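Two Arms, One Bin: The Padstead Bench Kit Under Review

Relex sells the Padstead as a complete bench cell for small labs: two arms with grippers, mounts, cabling and the software to record and replay tasks. The buyer supplies the table and a PC. We had the kit for most of September at our Muldale workshop and ran it mainly on pick-and-place.

Assembly took two people one afternoon. Clamp torque is given in the manual, but the order of the base cables is not, and swapping them produces a generic communication fault with no arm number in it. Saranya Naidu, our test engineer, labeled both ends of every cable before the second power-up. Relex should do this at the factory.

The standard test was simple. An arm picks up a small toy car and places it in an open plastic bin. A trial counted as a pass only if the car ended up on its wheels on the floor of the bin, and the arm then cleared the rim without contact.

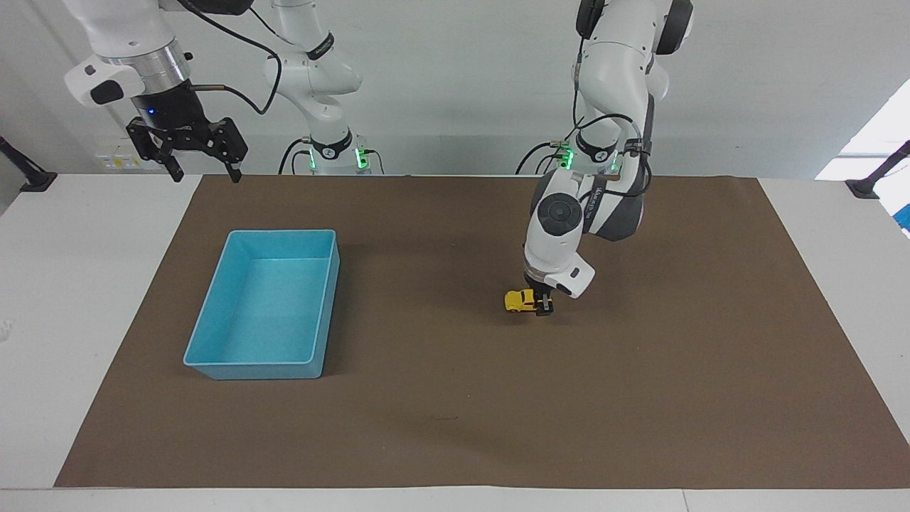

Grip force is set per task on a scale with no units. At the default value the fingers tended to slide up the curved bodywork and close on the roof. Lowering the approach height by 2 mm and cutting closing speed to 70 percent fixed most of this. Neither setting can be changed while a task is running - the program has to be stopped, edited and reloaded, a cycle that becomes tedious by the tenth repeat.

We logged 300 trials with the final settings. Most failures came at release, when one finger opened slightly ahead of the other and tipped the car on its side. The software recorded these as successful, as it checks only that the gripper has opened. Anyone using the log to measure a success rate will need a separate check on the result.

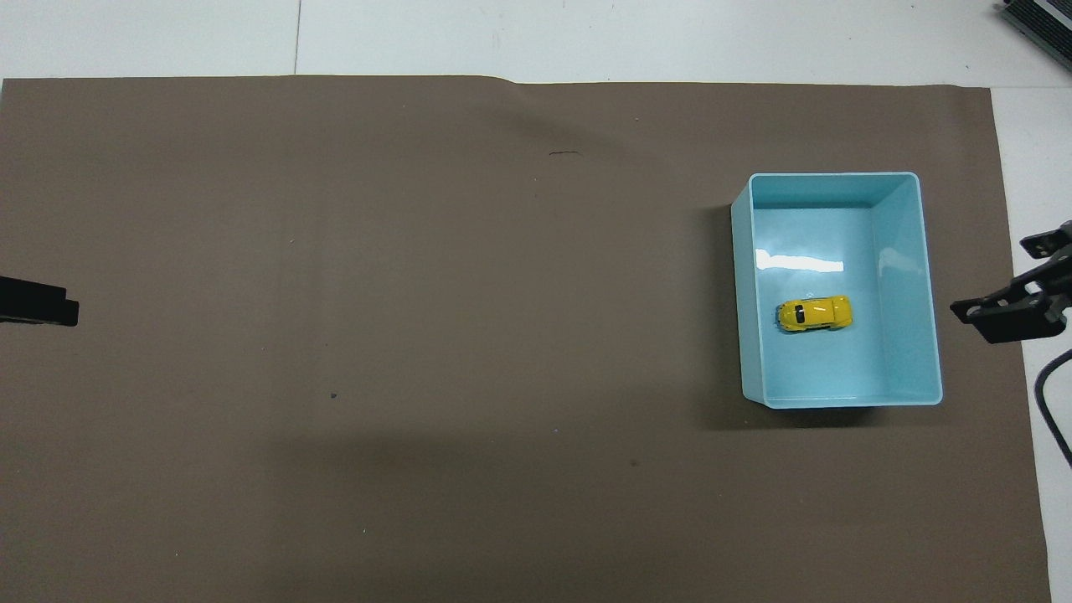 Two-arm coordination is the weaker half of the package. Each arm keeps its own keep-out zone, and the zones are plain boxes. Near the bin they overlap, so one arm waits while the other finishes, even when the paths are well apart. Kumaresan Poojary rewrote the zones by hand in the configuration file and cut almost a third from the cycle time. The file format is readable but undocumented.

The extended service plan is handled by Chettiar and covers calibration and gripper parts. Our one request, for a replacement fingertip, was answered the next morning. The plan does not cover cables.

The kit as tested costs $2571 a month on lease, service plan included. Outright purchase is by quote only.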